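Notes from a month of teaching kitchen tasks by teleoperation in simulation. Mostly for people setting up their own rig. 1/9

Setup: headset, two hand controllers, foot pedal for the clutch. Operator drives the arms, the walking policy handles balance. We log joint targets and measured joint positions separately. If you only keep one, you will want the other. 2/9

We kept 861 demos out of 1000 recorded. Most rejects were pedal errors: the operator re-engaged with their own arm in a different pose and the robot's arm jumped. Fix was a short blend on re-engage. Should have been there in January. 3/9

Kitchen layout for the current batch. Island on one side, sink and cooktop along the back wall, oven in the tall yellow unit. 4/9

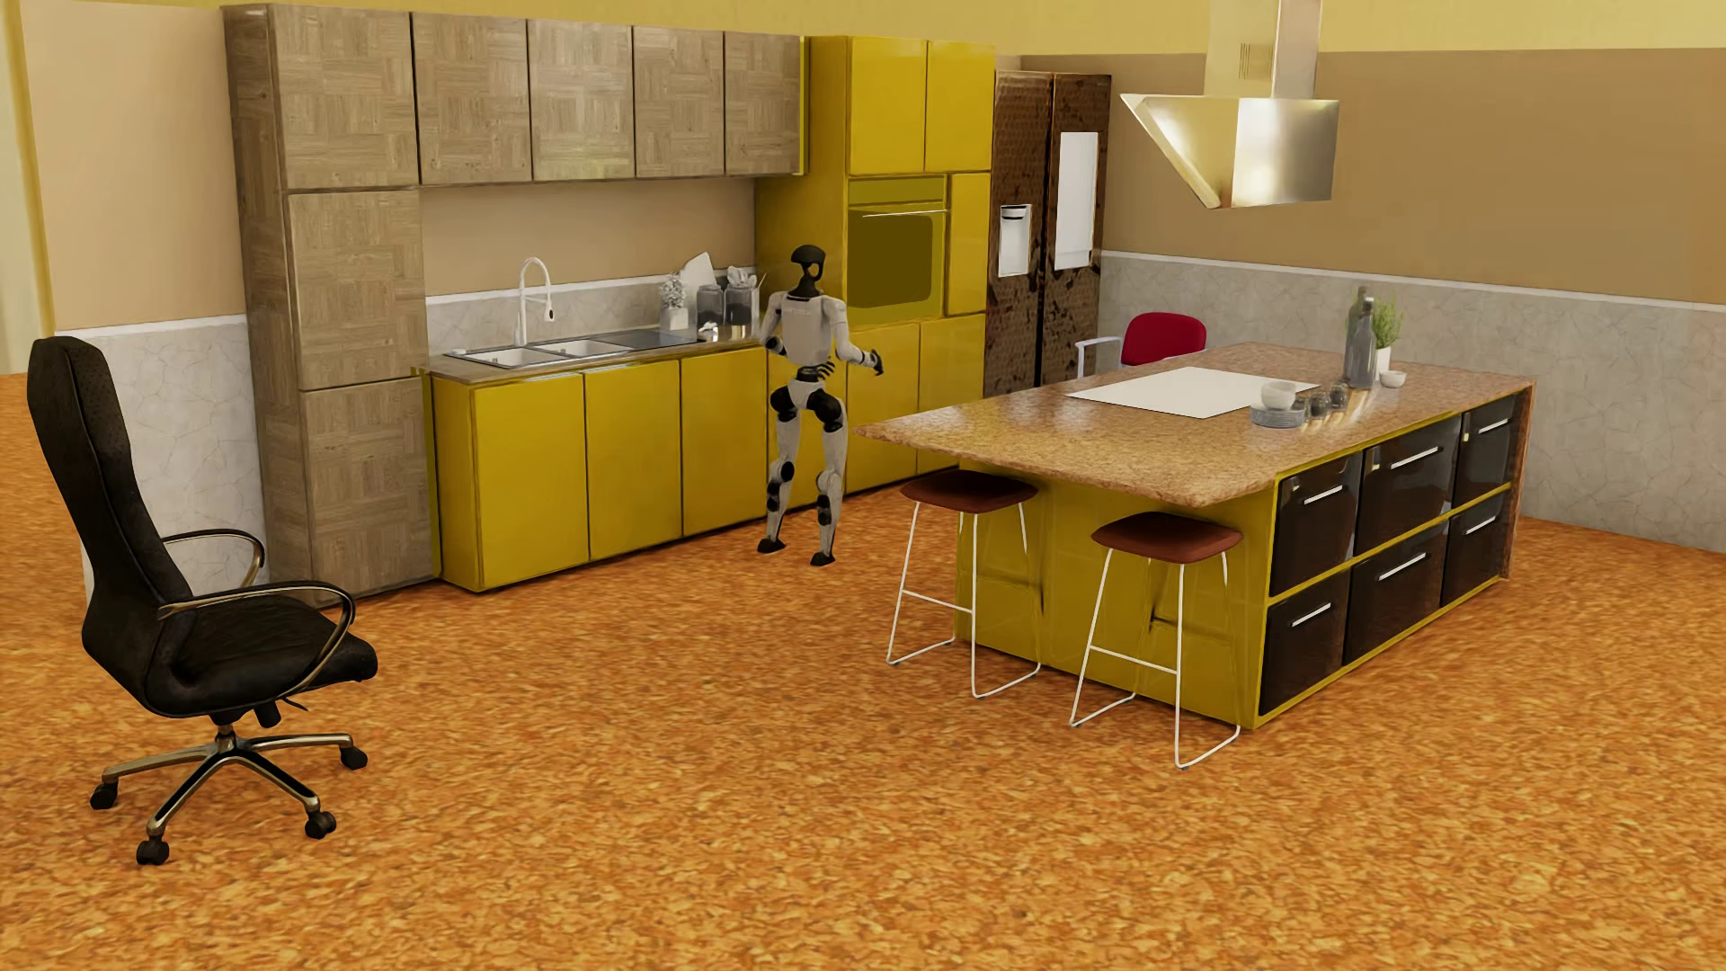 Nindley Robotics Club – Teleoperation Group

Handleless doors are the hard ones. With the silver bars on the island drawers, the operator has something to aim at. With a flat yellow door you have to define where the hand pushes, and two operators will define it differently. 5/9

Lerato Chauke and Sizwe Sibiya did 154 door demos between them. Her approach is square to the door, his comes in from the side. Trained together, the policy averaged the two and missed the edge. Trained on either one alone, fine. 6/9

So we wrote down an approach direction per object and made everyone follow it. Dull, but it helped more than the extra data did. 7/9

Sessions are capped at 10 demos, then a break. Wrist paths get visibly shakier after that – smoothing hides it in the plots and the policy still learns the pauses. 8/9

Next: stacked plates and bowls. No force feedback on the controllers yet, so grasp closing will be scripted and the operator only places the hand. Will post the reject rate when we have one. 9/9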